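Moving the big shop to once a fortnight

We used to go to the supermarket most nights on the way home. It was never a plan, it was just how dinner got sorted. One of us would text the other at 5 pm, the other would stop in, and we'd come out with a chook, a bag of salad and four things we hadn't meant to buy. In July I went back through the bank statements and found we had made 18 trips in the month. I decided to try shopping once a fortnight and see how long we could stick to it.

The rules were simple. One big shop every two weeks, one small top-up in between for milk, bread and fruit, and no stopping in for a single item. If we ran out of something we went without or cooked something else. The farmers' market at Drumamari didn't count, because I'd go there anyway for the coffee.

The first fortnight went badly. I wrote a menu for every night and bought exactly what was on it, which fell over as soon as we had leftovers. By the second week I had half a bunch of coriander turning to slime and three meals that all needed it. I also found that I had no idea what we already owned. I bought a jar of cumin and came home to two jars of cumin. 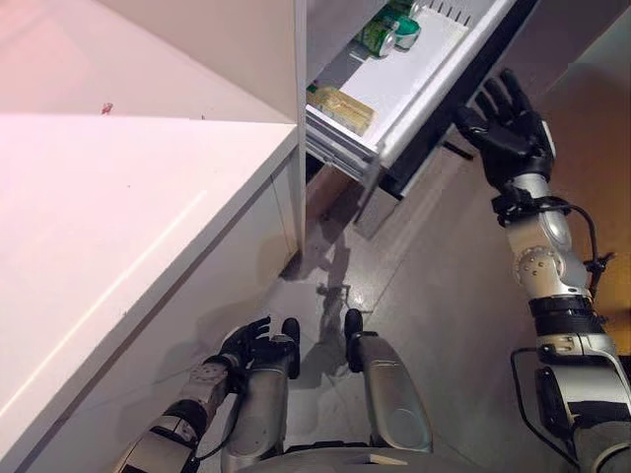
So before the second shop I did a proper stocktake. I pulled everything out of the pantry, wiped the shelves and wrote it all down on the back of an envelope. We had enough rice for a couple of months and five kinds of vinegar. The lentils had been there since the old flat in Jeltholm. I threw out a tin with no label, then planned the next two weeks mostly from what was left, and that shop came in a good bit cheaper than the first.

I also dropped the nightly menu. I now write down eight dinners for the fortnight and don't assign them to nights. The remaining nights are leftovers, eggs on toast, or takeaway if we're both late. The meals with leafy greens or fresh fish get cooked in the first few days. After that it's things with carrots, cabbage, potatoes and pumpkin, and the last couple of dinners come out of tins and the freezer. Once I'd worked out that order I stopped throwing out so much veg.

A bloke I used to work with, Byung-chul Tak, has shopped this way for years with three teenagers in the house. I rang him after the coriander. He told me to keep a running list on paper in the kitchen and to write a thing down when it's opened, so there's always a spare by the time it's gone. He also said to stop buying snacks by the fortnight, as they only last two days no matter how many you buy. He was right about that. We buy a bag of nuts and a packet of biscuits and when they're gone they're gone.

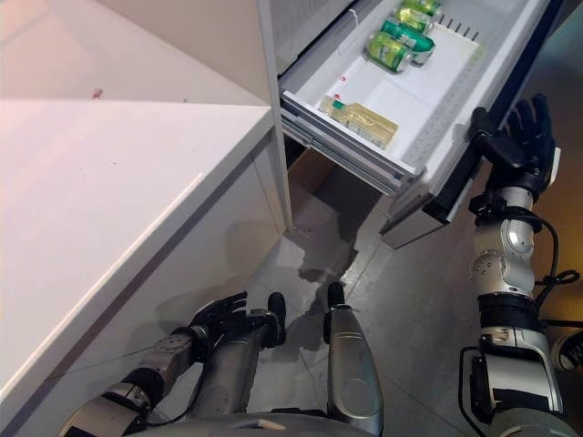 Storage was the part I'd expected to be hard, and mostly it was a matter of putting things where I'd look at them. The vinegars moved to the top shelf and the rice, pasta and tins came down to eye level. I've grown fond of any storage that pulls right out, like the drawer that opens beside the white counter cabinet in the photo, as anything at the back of a deep shelf may as well not be in the house. Our own pantry has fixed shelves, so I bought two long tubs and use those to slide things forward. Onions and potatoes went into separate baskets in the laundry, where it's cooler.

Bread was a small problem. The top-up loaf doesn't get us through a week, so I slice a second one and freeze it flat in two bags. Milk we just buy more of. Herbs I've given up on, apart from parsley and a pot of chives on the back step.

We're six fortnights in now. The grocery bill has dropped by roughly a quarter, though some of that was eating down the pantry and I don't expect it to hold. The bigger change is the time. I get home earlier and I'm not standing in the express lane behind somebody arguing over a rain check. The big shop takes an hour and a half, including the drive, and I do it early in the morning when the car park's still empty.

We've broken the rule twice. The first time was for a birthday cake and the second was for toilet paper, and I don't think either of those needs defending.

Next I want to sort out the freezer, which is full of unlabelled containers that could be soup or stock. I've bought a roll of masking tape and a marker. If anyone has a good cabbage recipe that isn't coleslaw, leave it in the comments.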